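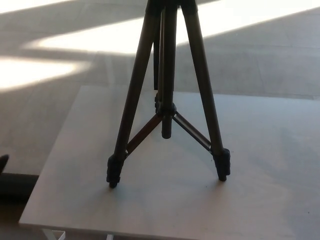
Die Mittelsäule dürfe niemals den Boden berühren, hatte die Stimme aus Lallstead am Telefon erklärt, und wer das Stativ auf eine Tischplatte stelle, solle vorher prüfen, ob die Klemmen an allen drei Beinen gleich weit geschlossen seien. Dann war die Leitung unterbrochen.

Lesezeit: 3 Minuten

Der Prüfer notierte den Satz im Protokoll, Spalte Bemerkungen. Er arbeitete seit April allein in der Außenstelle Olura. Die Anweisung war ihm bekannt. Sie stand in der Vorschrift, Abschnitt 42, mit beinahe demselben Wortlaut.

Er begann mit dem linken Bein. Die Klemme ließ sich mit zwei Fingern öffnen und mit dem Daumenballen schließen. Er wiederholte den Vorgang beim rechten und beim hinteren Bein, stellte das Stativ ab und belastete den Kopf mit einem Prüfgewicht von 300 Gramm. Keine Bewegung. Er wartete die vorgeschriebene Zeit, nahm das Gewicht ab, setzte es wieder auf. Keine Bewegung.

Das Gerät trug im Bestand die Nummer 543. Es war mit der letzten Lieferung aus Brona zurückgekommen, in einer Kiste mit der Aufschrift Onyeka, dazu ein Begleitschein. Auf dem Schein stand unter Einsatzdauer: eine Saison. Unter Mängel stand: sinkt.

Der Prüfer hatte den Eintrag zunächst für unvollständig gehalten. Ein Stativ kann an einem Bein nachgeben, dann kippt es. Es kann an der Säule nachgeben, dann sinkt der Kopf. Beides ist gesondert anzugeben. Er hatte in Onyeka nachgefragt und die Antwort erhalten, der Mangel sei korrekt beschrieben.

Er maß den Abstand zwischen der Spitze der Mittelsäule und der Tischplatte. 42 Millimeter. Er trug den Wert ein und ging in den Nebenraum, um die Wasserwaage zu holen. Als er zurückkam, legte er sie an die Säule, zuerst von vorn, danach von der Seite. Die Blase stand mittig. Er maß den Abstand erneut. 39 Millimeter.

Er prüfte die Feststellschraube der Säule. Sie war fest. Er prüfte die Klemmen, die Streben und die Gelenke, an denen die Streben in die Beine greifen. Mit einem weichen Bleistift zog er einen Strich quer über Säule und Führung, dazu an jeder Klemme einen weiteren. Eine Verschiebung hätte die Striche getrennt.

Um 16 Uhr betrug der Abstand 36 Millimeter. Die Striche waren geschlossen.

Er kontrollierte den Messschieber an einem Endmaß. Er stellte das Stativ auf den Fußboden und maß dort, mit demselben Ergebnis. Er stellte es zurück auf den Tisch und maß die Länge der Beine, einzeln, von der Klemme bis zur Schulter. Die Werte stimmten mit dem Datenblatt überein. Auch die Säule hatte die vorgesehene Länge. Nach diesen Werten hätte der Abstand 42 Millimeter betragen müssen.

Für den Fall, dass alle Teile maßhaltig sind und die Summe es nicht ist, sah das Formular kein Feld vor. Er schrieb die Zahlen untereinander auf die Rückseite. Drei Millimeter, drei Millimeter. Das Zeitintervall war in beiden Fällen gleich gewesen.

Er rief in Lallstead an. Die Stimme meldete sich sofort und fragte nach dem Abstand. Er nannte den Wert.

Dann habe er noch bis zum Morgen, sagte die Stimme. Er solle die Säule nicht hochkurbeln. In Brona habe man das getan.

Der Prüfer fragte, was dort geschehen sei. Er hörte, wie am anderen Ende ein Blatt umgewendet wurde. Das sei gesondert anzugeben, sagte die Stimme.

Er legte auf, schaltete die Lampe über dem Tisch ein und setzte den Messschieber an.

Kontakt | © Alle Rechte vorbehalten | Nach oben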